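9 April 2019

I keep reading that the smart fly rod angler checks river gauges on an app now and leaves the thermometer at home. So I paid for Skoryk in December, the full version, and I've used it through the winter and into spring on the Drornlow. Time to say what I think, and if you sell the thing you probably won't like it.

The pitch is that it takes the gauge reading, the air temps and the catch reports and gives you a "bite score" for your stretch of water. Green is good. Red means stay home and tie flies. On the first green day I had, the gauge read 251 cfs and the score was as high as it goes. I drove up before light and stood in the lower run below the bridge until my fingers quit working. Two small browns, both on a plain pheasant tail, both from the one slot I would have fished first anyway.

Fine, one day proves nothing. But then there was the red day. I went because I had the day off and I'm stubborn. The flow was down to 181 and the water was clear as gin, and the fish were stacked in the tail of the pool below the old mill, eating anything small and dark that went by at the right depth. I lost count of nothing because I wasn't counting, but my net was busy and my shoulder hurt the next morning.

So what is the score measuring? I asked support and got a paragraph about "multiple proprietary inputs." I've read that paragraph several times. I think it means they don't want to say. My guess is that the catch reports carry most of the weight, and catch reports come from people who feel like filing catch reports. If a warm weekend brings out a crowd, you get a pile of reports and the river goes green. If it's sleeting and three guys who never talk to anyone are having the day of their lives, the river stays red.

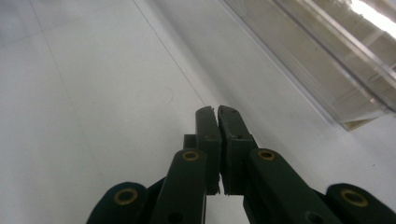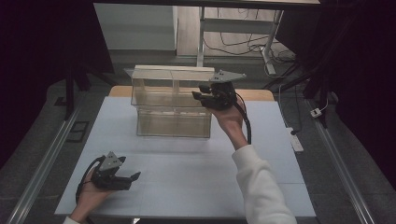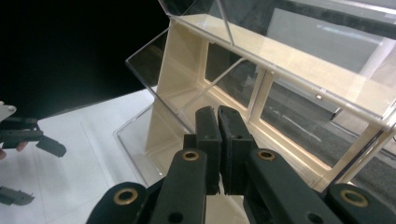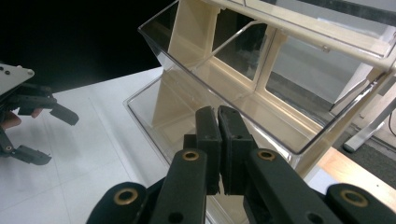
The gauge itself is another problem. It sits way up the valley, above where Voda Creek comes in, and anyone who has fished here in spring knows what that creek can do after a warm afternoon. You can have a pretty number at the gauge and chocolate milk at the bridge. The app has no idea. It will show you the same cheerful green dot for the whole river, top to bottom, as if it were a bathtub.

I will give it this much: the map is good. The access points are right, including the muddy pullout that most maps put on the wrong bank, and it works without a signal once you've saved it. If they sold the map alone for a few bucks I'd buy it and shut up. But the map is the free part. The $27 is for the score.

I also tried the Lovura clip-on water sensor that everyone says to pair with it. It read the same as my old stream thermometer when it read at all. The clip let go on my second trip and I had to chase it through a riffle in boots that don't grip like they used to. It's in a drawer now. The thermometer is tied to my vest with a bootlace and has been for years.

Maybe this stuff works better on big tailwaters where the flow holds steady and there are a hundred boats reporting. I've never fished one enough to say. On a small freestone river that changes its mind at lunch, I'd rather walk down the bank, turn over a rock, stick my hand in the water and look for a while before I string up.

My subscription runs until next December. I've turned off the renewal. I'll keep writing down what the score said next to what I caught, in the same notebook, and if it starts making sense by fall I'll post that too. Flows should come up again this week with the snow going off the north slopes, so I'm rigging heavier and sticking to the soft edges.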